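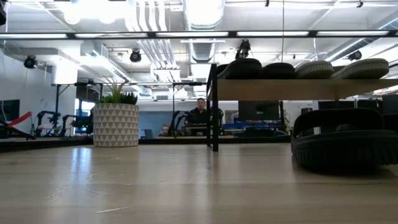
What is in the Stastow repair log?
Shoe and boot repair tickets from 2 shops, typed up from paper, with what was brought in, what was done to it and what it cost.

Stastow Repair Log – README

Last edited 19/06/2020. Next pass planned for July, mostly price cleanup.

Summary

319 tickets, covering 36 months. One row per ticket. The shops are Trolico (in town, by the bus station) and Dusard (out on the market road, half shoe repair and half keys). Paper tickets, carbon copies, some in bad shape. Typed by hand, no scanning software, tried that first and gave up on it.

Only footwear. Bags, belts, keys and watch straps were left in the box.

Files

tickets.csv – the main table
codes.csv – repair codes and what they mean

Comma separated, UTF-8, header in first row. Text with commas in it is in double quotes. Dates are year first in the table so they sort properly.

Columns in tickets.csv

ticket_id – our own number, not the printed one. The printed ones repeat, Dusard started a new pad from 1 every time.
shop – T or D
date_in – day it was handed over the counter
date_out – day it was picked up. Often blank, see below.
item – shoe, boot, sandal, slipper, clog, other
size_raw – exactly as written
size_us – our conversion, blank if we couldnt tell which system it was
pair – yes if both came in, no if just one
upper – leather, suede, fabric, synthetic, unknown
sole_before – leather, rubber, crepe, foam, unknown
code – repair code, look it up in codes.csv
code_2 – second repair if there was one
price – what the customer paid, cash, no tax split
redo – yes if the ticket says it came back for the same thing
notes – free text, lightly cleaned

Repair codes, the common ones

HT – heel tip, replaced
HB – heel block, rebuilt or swapped
HS – half sole, front part only
FS – full sole
GL – reglue only, no new parts
ST – stitching, anywhere on the upper
ZP – zipper
EL – elastic gusset
ST2 – stretching. Yes, bad name. Kept because the spreadsheet already had it everywhere.
IN – insole
DY – dye or polish
XX – looked at, not repaired

XX matters if you are working out averages. Price is usually 0 on those but Dusard sometimes charged a little for looking. Filter them out unless you want them.

How it was typed up

Tickets sorted by shop, then by pad. Typed in order. A second person read back every row against the paper and fixed what was wrong. Handwriting at Trolico is fine. Dusard is hard going, pencil, and the carbons fade at the bottom where the price is. Where the two readers disagreed the value went in as blank and both readings went in notes.

Repair codes are ours. The tickets just say things like "heels" or "glue front" or "soles + polish". "Heels" by itself was coded HT. That is a guess! Some of those will be HB. If the price was clearly too high for a tip we coded HB and said so in notes.

Item type is also partly ours. Sandal and slipper get mixed up a lot on the tickets, same word used for both at Dusard. We went with whatever was written and didn't second-guess it. If you are comparing the two, merge them.

Missing stuff

date_out – blank on most of the Dusard tickets. Blank does not mean never collected. Trolico wrote the date on pickup, Dusard just tore the ticket in half.

size_raw – missing a lot, nobody needed it for a heel tip. Better for stretching jobs and full soles, where it gets written down.

upper – unknown on a lot of rows. Don't use it for anything serious.

Gaps in the pads too. At least one Trolico pad got thrown out before we got to it, so there is a thin patch in the middle. Not a slow season. Please don't write it up as a slow season.

Things to watch for

Prices went up partway through at both shops, not on the same day. No adjustment made for it. Use date_in and do your own.

pair = no is mostly real single shoes (one broken heel, one split strap). A few are people who brought the other one in later on a new ticket. Those have "other of" in notes and the ticket_id of the first one. Count them as one job or two, up to you, but say which.

Work boots are under boot. So are rain boots, and rain boots are nearly always XX becuase neither shop would patch them.

Redo is undercounted for sure. Only marked if somebody bothered to write it. Reglue jobs come back more than anything else going by the tickets, but see previous sentence.

Sizes: three systems at least in size_raw. 36 could be anything, well, it's almost certainly European, but a 6 can be US women's, US men's or UK. size_us left blank for those unless the ticket says ladies or gents.

What it's good for

Looking at what people pay to get fixed and what they don't. Price by job type. How long a repair sits – Trolico only. Practice data for a class, it's messy in the normal ways and small enough to open in anything.

Not good for: how long shoes last. No purchase dates anywhere. Also not good for comparing the shops on quality, they got different work. Dusard had boots, Trolico had office shoes and heels.

Privacy

Names and phone numbers were on the paper and were never typed. Notes were read through for anything personal (deliveries to an address, "for daughters wedding" and so on) and that was cut. If you find one we missed, open an issue and don't paste the text in it, just the ticket_id.

License

Free to use, share and change, say where it came from. Both shops said ok to releasing it.

Related

The Negussie sheet – a separate list of prices for parts (tips, sheet rubber, thread, glue by the can) copied from a supplier's counter book. Not in this repo yet. Will line up with the codes here once somebody finishes the units. Rubber is sold by the sheet in some places and by the pair in others, that's the holdup.

To do

– fix ST / ST2 naming, keep old codes in a lookup so nothing breaks
– split sole_before into heel and sole
– check the Trolico rows with price over the usual range, a couple look like a slipped decimal
– add a currency line to the codes file
– spelling in notes, "insole" is in there about every way it can be spelled

Changes

First version had bags in it. Removed. ticket_id was renumbered when that happened, so old ids don't match. If you have the old file delete it and download again.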